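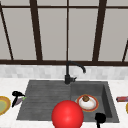 第6回 対外援助と統治改革:条件はどこまで効くのか

今回のテーマは、この講義でいちばん議論が盛り上がるところです! 外から資金を受け取る国が、その見返りに裁判所や税関や公共調達の仕組みを変える。言葉にすると簡単ですが、実際の交渉文書を読んでいくと、細かい文言のひとつひとつに政治が詰まっていて本当に面白い。前回の「国家財政と債務」の続きなので、歳入構造の表は手元に置いておいてください。

1 用語の整理

コンディショナリティ(融資条件)には大きく分けて二種類あります。事前条件は、資金を出す前に済ませておくべき措置のこと。たとえば「調達法の改正案を議会に提出する」といったものです。もうひとつは履行条件で、資金を何回かに分け、各回の支払いの前に進み具合を審査します。
ここで注意してほしいのは「提出する」「可決する」「施行する」「運用する」の違いです。四つとも似て見えますが、政府の手間も政治的な代償もまるで違います。法案を出すだけなら一晩でできることもあるし、運用となると担当官の採用から始めて何年もかかる。条件の文言を読むときは、まず動詞に線を引く習慣をつけましょう。

オーナーシップという語も頻出します。受け手の政府が改革を自分のものとして進めている度合い、という意味です。測りにくいのが悩みどころで、首脳の演説だけで判断すると間違えます。予算がついているか、責任者の任期が守られているか、このあたりを見るほうが手堅いです。

2 演習用の事例:リストデール共和国

今学期を通して使う架空国家ではありますが、設定資料はかなり作り込んであります(配布資料B、読み応えあります!)。今日使うのは次の部分です。

リストデール(Ristdale)は人口の少ない内陸国で、隣国との国境紛争が長引き、防衛費が歳出を圧迫しています。議会の定数は278。与党連合は過半数をわずかに超えるだけで、地方政党ディナノ(Dinano)が離脱すると法案が通らなくなります。
政府は国際的な支援国グループに対し、総額628(単位:百万、現地通貨)の財政支援を求めました。支援国側が示した条件は全部で53項目。そのうち汚職対策に関わるものが交渉の中心になっています。
条件の束は、支援国側の事務局の名をとって「チェ文書」(Chae文書)と呼ばれます。資料Bの後半に全文があるので、今日の議論の前に第2章だけは目を通しておくこと。

3 論点A:独立機関を誰が任命するか

汚職捜査機関をつくるとき、最初にぶつかるのが人事です。大統領が長を選べば、捜査の矛先が大統領府に向かないのではと疑われる。議会が選べば、連立の取引材料になる。そこで選考委員会を置き、外国の専門家にも席を与えるという案が出てきます。
この案、皆さんはどう思いますか。去年の受講生は真っ二つに割れました。賛成側は、国内の圧力から候補者を守れるという点を強調します。反対側は主権の問題を持ち出し、さらに「外国人委員の任期が切れたあと誰が選ぶのか」という鋭い指摘をしました。チェ文書の第2章には、この任期切れの扱いが一行も書かれていません。ぜひ自分の目で確かめてください。

あわせて考えたいのが予算です。法律上は独立していても、毎年の予算を財務省に握られていれば首根っこを押さえられているのと変わりません。独立性を論じるときは、任命、罷免、予算、人事の四つを分けて表にすると見通しがよくなります。

4 論点B:危機のときに条件を緩めるべきか

景気の急落や感染症、災害が起きると、支援国は難しい立場に置かれます。条件どおりに支払いを止めれば、年金や医療に影響が出る。緩めれば、改革派の閣僚は国内で足場を失います。「どうせ最後は払ってもらえる」と反対派に言われてしまうからです。
リストデールの場合、8月に入って税収が急に落ち込み、政府は二回目の支払いを前倒しするよう求めました。このとき未達の条件が残っていたことが争点になります。支援国の対応としては、たとえば次のような道が考えられます。
・全額を前倒しし、条件の期限を延ばす
・人道分野に使途を限って一部を先に出す
・条件の数を減らし、重要なものだけに絞る
・支払いを止めたまま、別枠の短期融資を用意する
三つ目の「絞る」案は研究者の間でも人気がありますが、何を重要とみなすかで必ずもめます。逆に言えば、そこに各国の本音が出る。交渉史を読む醍醐味はまさにここです!

5 論点C:市民社会と報道

監視団体ジェンダンス(Gendance)は、公共調達の契約をおよそ369件調べ、入札者が一社しかいなかった案件の一覧を公表しました(資料B、付表)。政府は「山間部では業者が少ない」と反論しています。どちらの言い分にも理がありそうですよね。
一社入札は汚職の証拠にはなりません。ただ、同じ会社が続けて落札している、公告期間が極端に短い、契約後に金額が大きく膨らむ、といった兆候が重なれば話は変わってきます。付表にはこの三つに対応する列があるので、自分で並べ替えてみてください。表計算ソフトで十分できますし、並べ替えた瞬間に見えてくるものがあって、ここは毎年歓声が上がります。
もうひとつ、監視団体の資金源も確認しておきましょう。支援国からの助成が多い団体は、国内で「外国の代弁者」と攻撃されやすい。調査の質とは別の問題ですが、世論への影響力には響きます。

6 次回までの課題

(1) チェ文書の第2章から条件を五つ選び、動詞に注目して「提出・可決・施行・運用」のどれに当たるか分類する。判断に迷ったものは、迷った理由も書くこと。
(2) 論点Bの四つの道からひとつを選び、支援国の外務省の担当者になったつもりで大臣宛ての覚書を書く。A4で一枚以内。反対意見への備えを必ず入れてください。
(3) 余力のある人は、ディナノの立場から同じ問題を論じてみてください。連立を抜けるという脅しをいつ使うのが得か、考え出すと止まらなくなります。

提出は授業開始までに。紙でもデータでもかまいません。次回は覚書を交換して読み合い、そのあと選挙制度と連立交渉の話に入ります。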